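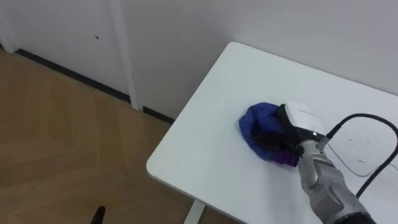 Weiße Tischplatte mit blauem Tuch. Am rechten Rand der Platte sind einzelne schwache dunkle Markierungen zu erkennen.

Valach stellt überarbeitete Reinigungsanleitung für weiße Arbeits- und Besprechungstische vor

Neue Fassung regelt Trockenreinigung, Feuchtreinigung und den Umgang mit Schreibspuren auf matten Oberflächen

Der Büromöbelhersteller Valach hat die Reinigungs- und Pflegeanleitung für seine Tischserie Thevar vollständig überarbeitet. Die neue Fassung gilt ab April für alle weißen Tischplatten mit matter Oberfläche und liegt künftig jeder Lieferung in gedruckter Form bei. Sie ersetzt das bisherige Merkblatt, das Trocken- und Feuchtreinigung in einem gemeinsamen Abschnitt behandelte.

Anlass der Überarbeitung waren Rückmeldungen von Betreibern größerer Büroflächen. Bemängelt wurden vor allem Glanzstellen auf matten Platten, wie sie durch punktuelles Reiben mit hohem Druck entstehen. Valach hat daraufhin 17 Kombinationen aus Tuch, Reinigungsmittel und Wischbewegung im eigenen Prüfraum untersucht. Jede Kombination wurde über 2.000 Wischzyklen geführt, der Glanzgrad der Oberfläche wurde vor Beginn, nach 1.000 Zyklen und am Ende der Prüfung gemessen.

"Der Druck auf das Tuch hat in unseren Messungen einen größeren Einfluss auf den Glanzgrad als die Wahl des Mittels", erklärt Debora Marino, Leiterin der Oberflächenprüfung bei Valach. "Bei gleichmäßiger Führung über die gesamte Fläche blieben die Werte innerhalb der Toleranz. Bei örtlich begrenztem Reiben war das bei fünf Kombinationen nicht der Fall."

Verfahren in drei Stufen

Die Anleitung unterscheidet drei Stufen. Stufe 1 ist die Trockenreinigung für die tägliche Pflege. Das Tuch wird einmal gefaltet, flach aufgelegt und in parallelen Bahnen von der hinteren zur vorderen Kante geführt. Die gerundeten Kanten werden in einem eigenen Durchgang abgewischt, ebenso die Unterseite des Überstands bis zum Tischbein.

Stufe 2 ist die Feuchtreinigung mit Wasser und einem pH-neutralen Mittel. Das Tuch ist so weit auszuwringen, dass auf der Platte keine stehenden Tropfen verbleiben. Nach dem Wischen wird mit einem zweiten, trockenen Tuch in gleicher Richtung nachgearbeitet. Scheuermilch, Stahlwolle und Melaminschwämme sind auf matten Oberflächen nicht zugelassen.

Stufe 3 betrifft Schreibspuren. Striche von Bleistift, Kugelschreiber und Filzstift sind auf weißen Platten auch bei geringer Größe sichtbar und werden bei der täglichen Reinigung oft übergangen. Vorgesehen ist ein Vorgehen von außen nach innen mit leicht angefeuchtetem Tuch. Bleibt die Spur bestehen, darf Isopropanol verwendet werden, jedoch nur auf dem Tuch und nach einer Probe an verdeckter Stelle. Die Einwirkzeit ist auf 12 Sekunden begrenzt, anschließend wird die gesamte Platte nach Stufe 2 gereinigt.

Farbzuordnung der Tücher

Neu ist ferner eine verbindliche Farbzuordnung. Blaue Tücher sind für Tischplatten und andere Möbeloberflächen bestimmt, rote und gelbe bleiben dem Sanitärbereich vorbehalten. Grüne Tücher werden in Teeküchen eingesetzt. Die Zuordnung wurde mit dem Gebäudedienstleister Warkell abgestimmt, der das Verfahren an zwei Standorten erprobt hat.

"Im laufenden Betrieb zählt, dass eine Anleitung ohne Rückfragen umsetzbar ist", so Balakrishnan Pillai, Objektleiter bei Warkell. "Die Trennung der Stufen hat die Einweisung verkürzt. Beim Nachtrocknen mussten wir anfangs nachschulen – das zweite Tuch wurde häufig weggelassen."

Zur Aufbereitung der Tücher macht die Anleitung ebenfalls Angaben. Mikrofasertücher sind getrennt von Baumwolle und ohne Weichspüler zu waschen. Zerknüllt abgelegte, feuchte Tücher sollen nicht über Nacht auf der Platte verbleiben. Farbige Tücher sind vor dem ersten Einsatz auf Weiß einmal separat zu waschen, damit überschüssiger Farbstoff nicht auf die Oberfläche übergeht.

Verfügbarkeit

Die Anleitung ist auf Deutsch und Englisch erhältlich. Bestandskunden erhalten sie auf Anfrage über den Kundendienst. Eine Kurzfassung als Aushang für Reinigungsräume ist in Vorbereitung. Für farbige und glänzende Platten der Serie Thevar gilt das bisherige Merkblatt vorerst weiter.

Über Valach

Valach entwickelt und fertigt Tische und Stauraummöbel für Büros, Schulungsräume und Labore. Der Vertrieb erfolgt über den Fachhandel.

Pressekontakt
Valach, Unternehmenskommunikation
Aishwarya Ramasamy

Der Abdruck ist honorarfrei, ein Belegexemplar wird erbeten.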